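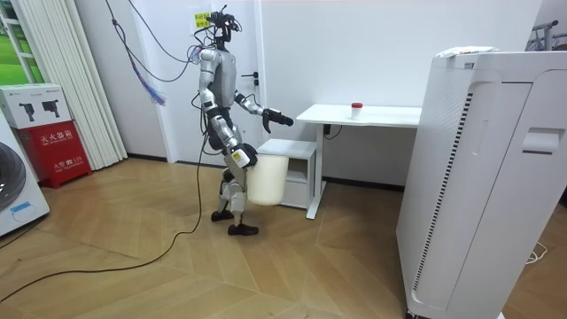 Sarmīte Jaunzems put the objection to us plainly after reading an early draft: a machine that can take hold of a bucket and walk with it has done most of what a person does with a bucket, and reviewers who keep asking for more are moving the goalposts. We take the objection seriously, and the rest of this section is an attempt to answer it. Our answer is that most of what a person does with a bucket happens before the grip and after the walk, and that the published record says very little about either.

4. Chores, tasks and motions

4.1 Three words that get mixed up

Much of the disagreement over whether robots can do housework comes from loose use of three words. By a motion we mean a single physical act, such as closing a hand on a rim or turning a lever. A task is a set of motions with a stated start and a stated finish: move the bucket from the door to the table. A chore is what a householder or a shop foreman would recognize as work that no longer has to be done by someone else. Mopping the hall is a chore. It includes noticing that the hall needs mopping, finding the bucket where it was last left, filling it, and putting it away so that no one trips over it in the dark.

Reports in our sample slide between these levels, often within one paragraph. The title will name a chore, the method section will describe a task, and the success rate will turn out to have been scored on a motion. We don't think this is dishonest in most cases. Motions are easy to score and chores are hard to score, and a paper needs a score. But a reader who looks only at the title and the table will come away believing that something is finished when it has barely been started.

4.2 What a working picture can and cannot show

Figure 2 is the picture at the head of this section. A humanoid robot stands on a wood floor with a bucket held in front of its legs, one black hand at the rim and the other arm reaching forward with the hand open. It is a fair picture of the work at hand, and we have no quarrel with it as a record of a posture. The arm is down, the bucket is above the floor, and both feet are placed in a way that looks like standing or stepping.

Beyond that, a reader should be careful. A still cannot tell us whether the bucket holds anything. For this chore the weight matters a great deal, as does the way water moves when the carrier stops short, and a carry with an empty bucket should be reported as such. Nor can it tell us who decided where the bucket should go, or how the grip was made. It cannot even tell us whether the open hand is reaching for something or simply out of the way.

The cables deserve a comment too. Two hang toward the robot from above, and a long one drops from its back and runs across the floor. We make no claim about what these particular cables do. Our point concerns reporting in general. A cable may carry power, data, or part of the machine's weight, and these are very different kinds of help. A walking result obtained with any share of the weight taken up from overhead is a different result from one obtained without, and the text should say which it is. Very often it doesn't, and the reader is left to squint at the figures.

A long cable on the floor is also a plain household matter. It can catch on table legs and under doors, and it limits which rooms the machine can reach. A vacuum cleaner has the same problem and people put up with it, but a person pushing a vacuum flicks the cord aside with a foot without thinking. We found no report that treated handling its own cable as part of the chore.

4.3 The sample

We read 41 reports of household or light shop-floor work by robots with at least one arm. Together they describe almost 1000 scored attempts. We did not weigh them by venue or by size of team. For each one we asked what the machine was given at the start, what it had to leave behind at the end, and what people did in between.

The last question was the hardest to answer. Only 2 reports say in the main text who put the room back in order between attempts and how exactly things were put back. This matters more than it may seem. If the bucket is returned to the same spot after every attempt, with the handle lying the same way, then a high score shows that the machine can repeat itself. Repeating oneself is useful on a shop floor, where parts arrive in trays. It is of little use in a hallway where the bucket was last handled by a child.

The Ilwood trials are the best case we have. The authors let residents leave the kitchen however they liked, asked the machine to clear the counter, and scored the counter against a photograph chosen by the residents. Scores were low, and the authors printed them. The Grerkier report makes bolder claims on a narrower base. It speaks of "whole-home readiness," yet the doors were propped open and every item was placed at waist height. We wrote to ask whether attempts with closed doors had been made. The reply dealt with other matters.

On the shop floor, the Từ study covers the moving of full and empty totes between benches. Its machine did well until someone left a broom leaning against the second bench. The attempt was then dropped from the table as "invalid setup." We would have kept it in. Brooms lean against benches, and a worker who stopped for every broom would be spoken to by Wednesday.

4.4 Time and attention

Success alone is a thin measure. A person carrying a bucket across a room also frees everyone else in the building to think about something else. In the Jisex logs, which the authors kindly shared with us in October, an operator stood within arm's reach of the stop button for every attempt. The attempts were counted as autonomous, and in the narrow sense they were, as no one touched the controls. But an adult was fully occupied throughout, and that adult could have carried the bucket.

We therefore suggest reporting attended time beside task time. Attended time is all the time during which a person must watch, wait nearby, reset, recharge, untangle or wipe up. For a chore to be worth handing over, attended time has to be shorter than doing the chore by hand. By this measure, as far as the reports let us work it out, nothing in our sample pays for itself yet. Many reports give too little to work it out at all.

Rasmus Ozoliņš has argued against the measure on the grounds that it punishes early systems, which are watched closely for good safety reasons. He is right that it does. We would still rather see the number printed with an explanation than left out. A team that watches its machine closely should get credit for saying so, and a later team that can safely look away will then have something to compare against.

4.5 Where the objection stands

We return to Jaunzems. Carrying is a real achievement, and a legged machine that keeps its balance with a load held in front of it has solved a problem that was open for a long time. We accept that a string of such results may in time add up to a chore. What we do not accept is that the adding up has been shown. In the reports we read, the joins between tasks were nearly always made by people: someone opened the door, someone turned the bucket around, someone decided that the floor was clean. Until those joins are scored along with the motions, we will go on describing such systems as able to perform parts of chores under supervision. Section 5 sets out the scoring sheet we used for the joins, including the items on which the two of us could not agree.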